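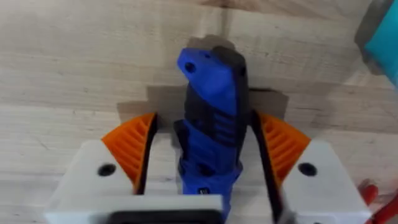
## Zwischenbericht Werkzeugverleih Seltau – Stand März

An: Diane Robichaud, Förderstelle Nillau
Von: Lise Bouchard

Kurz vorweg: Bericht kommt knapp, Inventur hat länger gedauert als geplant. Zahlen stimmen, Formulierungen bitte nicht auf die Goldwaage.

### Bestand

- Handwerkzeuge und Kleingeräte jetzt im Katalog: 69
- davon noch ohne Etikett: 7
- ausgemustert: 2 (Kabel brüchig, Reparatur lohnt nicht)
- neu über die Spende MacPherson: 15, fast alles Kleinkram, aber brauchbar

Die blau-schwarzen Handgeräte laufen ab sofort als eigene Gruppe. Vorher lagen die mit allem anderen in einer Kiste, Ausleihe hat ewig gesucht. Blauer Kopf, schwarzes geripptes Mittelteil, blauer Griff – erkennt man auch ohne Katalog im Regal. Helle Markierung unten am Griff bleibt frei, Inventarnummer kommt auf die schwarze Rückseite. Keisha hatte die ersten Etiketten quer über die Rillen geklebt, hält nicht. Wird neu gemacht.

### Was erledigt ist

- Katalog komplett abgetippt, alte Karteikarten im Karton unter der Theke
- Arbeitsfläche abgeschliffen und geölt, Rechnung liegt bei
- Leihschein auf eine Seite gekürzt
- Rückgabe: jedes Gerät wird abgewischt und kurz angeschaut, bevor es ins Regal geht. Klappt meistens, samstagsähnlicher Andrang ist noch ein Problem

### Was hängt

Regalsystem aus Soststead. Bestellt, bestätigt, dann Funkstille. Jaxon Bélanger telefoniert hinterher. Solange stehen die Geräte in flachen Kisten, geht, sieht aber nach Umzug aus. Die Halterungen für die blauen Geräte sind auch Teil der Lieferung, also gleiches Problem.

Einweisungen: Chantal Chan hat den Ablauf geschrieben, einseitig, gut lesbar. Fehlt noch die Übersetzung. Vorher möchte ich die größeren Geräte nicht rausgeben.

Versicherung fragt nach einer Liste mit Neuwerten. Bei den gespendeten Sachen haben wir keine Belege. Schätzung reicht denen angeblich, schriftlich hab ich das noch nicht.

### Geld

Sachmittel im Plan. Etiketten und Kleinteile etwas teurer als angesetzt, dafür beim Öl gespart. Der Posten Regale ist noch nicht abgerufen – bitte nicht verfallen lassen, Rechnung kommt erst mit der Lieferung. Falls es dafür einen Antrag auf Verlängerung braucht, bitte Formular schicken, auf der Website finde ich nur das alte.

### Nächste Schritte

1. Restliche Etiketten drauf (Keisha Szabo)
2. Lieferzusage Soststead schriftlich
3. Wertliste für die Versicherung
4. Einweisung übersetzen, dann Probelauf mit ein paar Leuten aus dem Haus
5. Öffnungszeiten erweitern, aber erst wenn die Regale stehn

Rückfragen am besten vormittags, nachmittags ist Ausleihe und ich höre das Telefon nicht. Belege gehen mit gleicher Post raus.

Gruß
Lise Bouchard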